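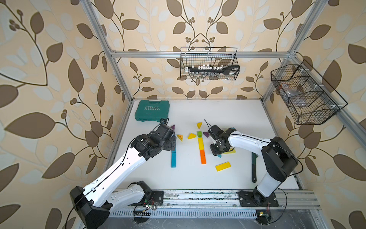
Izzati Khoo wrote in after my last post to ask why I don't just program the thing. You know where the blocks are, she said, you know where you want them, so work out the angles and be done by lunch. She also wanted to know if I was getting enough sleep.

Fair question, Izzati. I did try that, back in July. I measured the table, wrote down where each block would be, and typed in a long list of positions. It worked beautifully right up until I nudged a block with my sleeve. The arm went to the exact spot where the block had been, closed its fingers on air, and carried the air very carefully to the other side of the table.

So now I'm collecting examples. One example, for those of you who have real hobbies, is me steering both arms through one job from start to finish while the computer writes down every joint position and saves the video alongside it. Then I stop, mess up the blocks, and do it again. The learning part comes later and happens on a rented machine in Menville, where I assume it's also somebody else's problem to keep the room cool.

My target for this batch is 300. I have 377 recordings on the drive, which sounds like I finished early and took myself out for dinner. I didn't. A lot of them are me. Me picking up the wrong block, me picking up the right block and holding it in midair while I think about whether I locked the car, me driving one wrist into the other. I kept those at first, on the theory that more is more. Then I trained on the lot, and what I got back was a pair of arms that would stop halfway and hover. They had learned my hesitation perfectly. It was like watching a home movie of myself parallel parking.

The rules are stricter now. If I pause to think, the take goes. If I drop something and recover cleanly, it stays - the model ought to see a few rescues. If I drop something and swear, it stays too, there's no microphone.

The harder part is being messy on purpose. I believed I was scattering the blocks at random until I played the starting positions back one after another, and they were all the same tidy little arrangement, shuffled a bit. Apparently I like things in the middle. I've started rolling a die (6 means everything gets pushed toward the far edge, which I hate reaching for) and the spread looks a lot better.

I can manage 2 hours of this before my elbows complain. I've named the project folder Griltwood, after the street in Brekville where I learned to drive, also slowly and with someone watching.

Next up is sorting through the takes I haven't labeled yet. Izzati, you're welcome to come over and help. Bring lunch, it won't be done by then.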